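작업대형 양팔 로봇 셀 설정·관리 자주 묻는 질문

최종 업데이트: 2026년 9월

이 페이지는 Nitevau 작업대 셀을 쓰는 사내 담당자를 위한 문서입니다. 셀 한 대는 로봇 팔 두 개, 머리 쪽 카메라 하나, 천을 씌운 작업대, 제어용 PC로 되어 있습니다. 제어 프로그램은 Markico, 점검 기록은 Privico에 남깁니다. 여기에 없는 내용은 설비 담당 권보람(Bo-ram Kwon)에게 문의해 주십시오.

전원과 시작

문. 아침에 켜는 순서가 정해져 있습니까?

답. 제어용 PC, 카메라, 팔 전원 순으로 켭니다. 팔 전원을 먼저 넣으면 Markico가 팔을 찾지 못하는 경우가 있습니다. 그럴 때는 팔 전원만 내렸다가 표시등이 꺼진 것을 확인하고 다시 올립니다. PC까지 재부팅할 필요는 없습니다.

문. 원점 복귀는 매번 해야 합니까?

답. 전원을 내렸다 올린 경우에는 매번 합니다. 비상 정지 후 같은 자세에서 재개할 때는 화면의 관절값과 실제 자세가 맞는지 먼저 보고, 조금이라도 의심스러우면 원점 복귀부터 다시 합니다. 복귀 중에는 작업대 위로 손을 넣지 마십시오. 두 팔을 동시에 복귀시키지 말고 왼팔이 멈춘 다음 오른팔을 시작합니다.

문. 시작할 때 오류 327이 뜹니다.

답. 팔과 제어기 사이의 통신이 끊겼다는 우리 셀의 자체 코드입니다. 대부분 통신 커넥터가 덜 꽂힌 경우입니다. 전원을 내리고 베이스 쪽 커넥터를 뺐다가 걸림 소리가 날 때까지 다시 꽂습니다. 두 번 해도 같은 오류가 나오면 케이블을 예비품으로 바꾸고, 뺀 케이블에는 날짜를 적은 꼬리표를 붙여 수리함에 넣습니다.

문. 오류 919는 어떻게 합니까?

답. 관절 온도 경고입니다. 작업을 멈추고 팔을 대기 자세로 보낸 뒤 경고가 사라질 때까지 기다립니다. 강제로 해제하고 계속 돌리지 마십시오. 같은 관절에서 하루에 두 번 나오면 Privico에 관절 번호와 당시 돌리던 작업 이름을 적고 담당자에게 알립니다.

카메라

문. 카메라 보정은 언제 다시 합니까?

답. 다음 경우에 합니다.

카메라나 브래킷을 풀었다가 다시 조였을 때
작업대 높이를 바꾸었을 때
물체를 집는 위치가 한쪽으로 계속 치우칠 때

그 외에는 정기 점검 때 확인만 합니다. 보정판은 반드시 작업대 천 위에 평평하게 놓고, 판 모서리가 들뜨면 천부터 다시 폅니다. 보정값은 덮어쓰지 말고 새 이름으로 저장하십시오. 지난 2월에 이전 값을 덮어써서 하루를 다시 맞춘 일이 있었습니다.

문. 렌즈는 무엇으로 닦습니까?

답. 송풍기로 먼지를 먼저 불어내고 마른 렌즈 천으로 닦습니다. 알코올은 지문이 남았을 때만 천에 소량 묻혀 씁니다. 렌즈에 직접 뿌리지 마십시오. 닦을 때 카메라를 손으로 잡고 버티면 각도가 틀어지므로 브래킷 쪽을 받칩니다.

문. 영상이 번져 보이는데 고장입니까?

답. 움직이는 물체만 번지고 작업대 천의 결은 또렷하면 카메라 고장으로 보지 않습니다. 조명을 확인하고, 어두우면 밝기를 올린 다음 노출 시간을 줄입니다. 정지 상태에서도 화면 전체가 흐리면 렌즈 오염과 초점 고정 나사를 차례로 확인합니다.

작업대

문. 천은 꼭 회색이어야 합니까?

답. 현재 설정은 무늬 없는 회색 천을 기준으로 잡혀 있습니다. 색이나 무늬가 다른 천으로 바꾸면 물체 인식 설정도 다시 맞춰야 합니다. 임의로 바꾸지 말고 창고의 교체용 천을 쓰십시오. 천은 네 변을 당겨 고정하고, 손바닥으로 쓸었을 때 밀리지 않아야 합니다.

문. 천에 묻은 먼지와 실밥은 어떻게 처리합니까?

답. 작업이 끝나면 점착 롤러로 한 방향으로 밀어 떼어냅니다. 물걸레는 쓰지 않습니다. 음료나 세제가 묻은 천은 걷어 내고 교체합니다. 젖은 천 위에서 팔을 움직이지 마십시오.

문. 투명한 용기를 자꾸 놓칩니다.

답. 빛이 반사되는 위치를 피해서 놓아 보고, 그래도 인식되지 않으면 작업 목록에서 그 물체를 뺍니다. 인식 문턱값을 낮춰서 해결하려고 하면 다른 물체를 잘못 잡는 일이 늘어납니다. 문턱값 변경은 선대한(Dae-han Sun)의 승인을 받습니다.

케이블과 팔 외관

문. 팔에 붙은 케이블은 얼마나 여유를 두어야 합니까?

답. 모든 관절을 허용 범위 끝까지 천천히 움직였을 때 당기지 않을 만큼 둡니다. 길이를 수치로 정해 두지 않은 것은 팔마다 고정 위치가 조금씩 다르기 때문입니다. 전원을 끈 상태에서 고정하고, 저속 수동 모드로 움직여 확인합니다. 케이블 타이는 손가락으로 돌렸을 때 약간 도는 정도로만 조입니다.

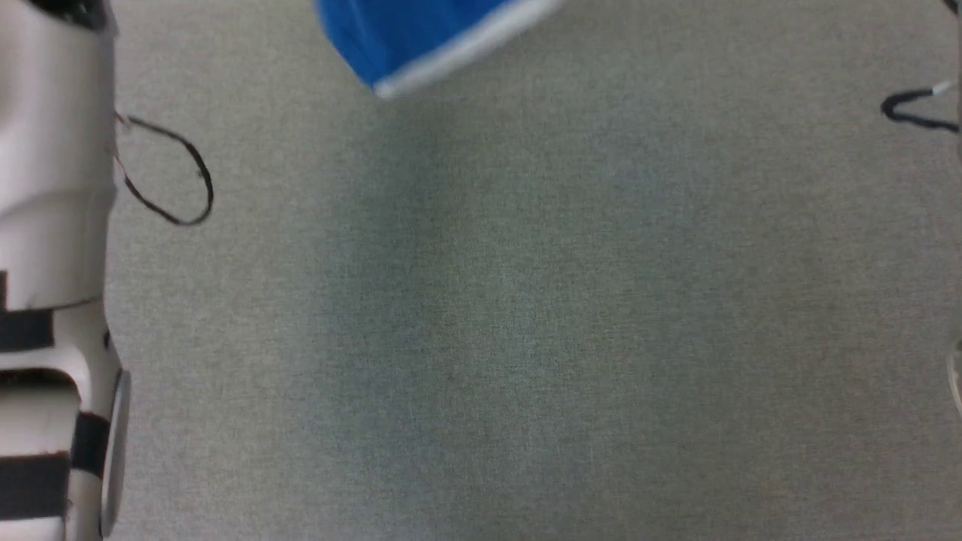
케이블 점검은 작업 시작 전 대기 자세에서 합니다. 먼저 팔에서 나오는 선을 손전등으로 비추어 피복이 눌리거나 갈라진 곳이 있는지 봅니다. 왼쪽 흰 팔의 윗부분에서 나온 검은 선처럼 고리 모양으로 늘어져 회색 천 위에 닿는 구간은 특히 꼼꼼히 봅니다. 물체가 지나갈 자리라면 고리를 팔 쪽으로 당겨 정리하고 다시 고정합니다. 오른쪽 위의 검은 선처럼 뾰족하게 접힌 부분이 보이면 힘을 주어 펴지 말고, 고정점을 풀어 완만하게 돌려 놓은 다음 피복을 확인합니다. 심선이 보이면 그 케이블은 바로 교체합니다.

문. 흰 외장에 때가 묻었습니다.

답. 전원을 끄고 마른 극세사 천으로 닦습니다. 지워지지 않으면 중성세제를 희석해 천에 묻히고 꼭 짜서 씁니다. 관절 사이의 검은 띠 부분에는 액체가 닿지 않게 하십시오. 띠가 들뜨거나 틈이 벌어졌으면 손으로 눌러 맞추지 말고 그대로 기록을 남깁니다.

문. 관절에서 소리가 납니다.

답. 한 관절씩 저속으로 움직여 어느 관절인지 찾습니다. 케이블이 외장에 스치는 소리인 경우가 많으니 선부터 옮겨 봅니다. 선과 상관없이 같은 각도에서 계속 소리가 나면 사용을 중지합니다. 외장을 직접 열면 안 됩니다. 분해는 협력업체 Do에서만 합니다.

정기 점검과 기록

문. 점검 주기는 어떻게 됩니까?

답. 외관과 케이블은 매일, 고정 나사와 카메라 위치는 매주 봅니다. 누적 가동 3,100시간에 도달하면 Do에 관절 점검을 의뢰합니다. 누적 시간은 Markico의 장치 정보 화면에 팔별로 나옵니다. 팔을 교체한 셀은 왼쪽과 오른쪽 시간이 다르므로 각각 확인해야 합니다.

문. 점검 기록에는 무엇을 적습니까?

답. 셀 이름, 팔의 좌우 구분, 이상이 있는 위치, 한 조치, 점검자 이름을 적습니다. 이상이 없는 날에도 기록은 남깁니다. "케이블 불량"이라고만 적으면 나중에 찾을 수 없으니 어느 선의 어느 구간인지 쓰십시오.

문. 예비품은 어디에 있습니까?

답. 셀 옆 철제 보관장 둘째 칸에 있습니다. 통신 케이블, 케이블 타이, 교체용 천은 담당자 확인 없이 꺼내 써도 되지만 Privico의 재고 수량은 꺼낸 사람이 그날 고칩니다. 예비 카메라는 권보람에게 말하고 가져가십시오.

문. 퇴근할 때 팔은 어떤 자세로 둡니까?

답. Markico의 보관 자세를 실행한 다음 팔 전원을 내립니다. 전원이 꺼지면 팔이 조금 처질 수 있으므로 아래에 물체를 두지 않습니다. 카메라와 PC를 끄고 마지막에 멀티탭 스위치를 내립니다.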